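Nullar automation at Zusdale

Nullar is the name we all use for the arm stations at the Zusdale works, and I've been on the floor there long enough to remember life before them, so bear with me if I wander! Brivudier, who own the place, brought in the first 2 arms in January and the rest followed on Thursday, July 4, 2019. Before that, sorting and tidying small goods was all hands (mine included), roughly 80 of us over two shifts.

The arms do the picking up and putting down now, and we set out the benches, watch, and step in when a grip goes wrong. My wrists are much better for it. The downside is the quiet – you used to chat across the table all day, and Tihomir Mujić, our shop steward, got us a longer tea break partly to make up for that. Pay went up a grade for anyone who did the 8 days of training.
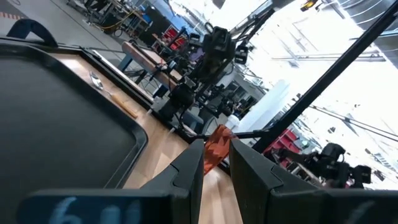 Do workers need to know programming to run a station?
Most of us don't know any, and the training covers the buttons and the safety rules.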